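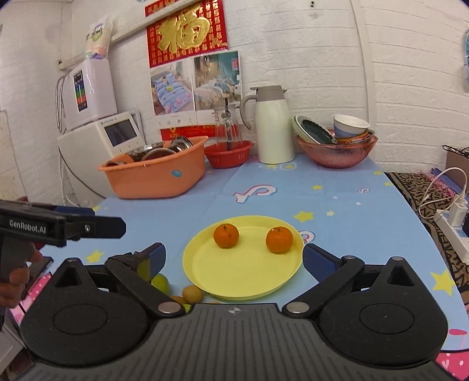 Two mandarins on the yellow plate.

May 23, 2024

I made the onion tart from the Skirora market handout again last night, for the third time this month. I have changed enough of it now that I should write my version down before I forget it.

The original calls for puff pastry. I use a plain short crust, rolled thin, in a 9-inch tin. Slice 2 pounds of yellow onions and cook them in butter on low heat with a teaspoon of salt. The handout says 15 minutes. Mine need 30, with the lid on for the first half. They should be soft and the color of weak tea.

Beat three eggs with a cup of half-and-half, a spoonful of grainy mustard and a lot of black pepper. Stir in the onions once they have cooled a bit.

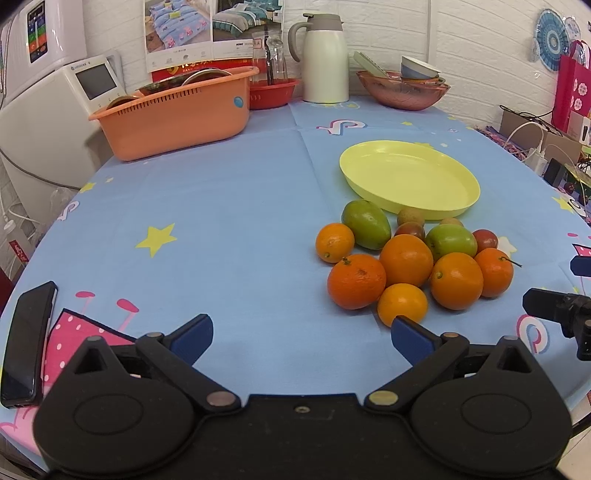 Do you need to bake the crust first?

I would. Give it 12 minutes at 375 with foil and dried beans on top, then five more without. When I skipped this step the bottom stayed pale and bent when I picked up a slice.

Pour in the filling, grate Gruyere over it and bake until the middle barely moves. In my oven that's 35 minutes. Let it sit before cutting. It's better at room temperature anyway, and good for breakfast. 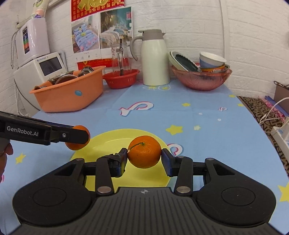 The tart is rich, so I serve something sharp with it. Usually that is a bowl of arugula with lemon and oil, and nothing else. Paweena Rojanasak, who lives downstairs and eats a fair share of whatever I bake, likes fennel in hers. An orange mandarin works too, peeled and pulled into segments over the leaves, with a little less lemon to make up for it. Salt it at the table or the leaves go limp.

A few notes on shopping. The Trevness store has the cheaper Gruyere but they only sell it in big blocks. I grate the whole thing and freeze what I don't use,
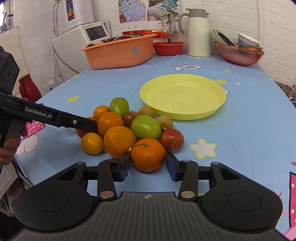 and it melts fine straight from the bag. Half-and-half can be swapped for whole milk if you add another egg yolk. I tried it with red onions once and the filling turned gray. It tasted all right.

Next I want to try leeks, probably in July when my sister is here.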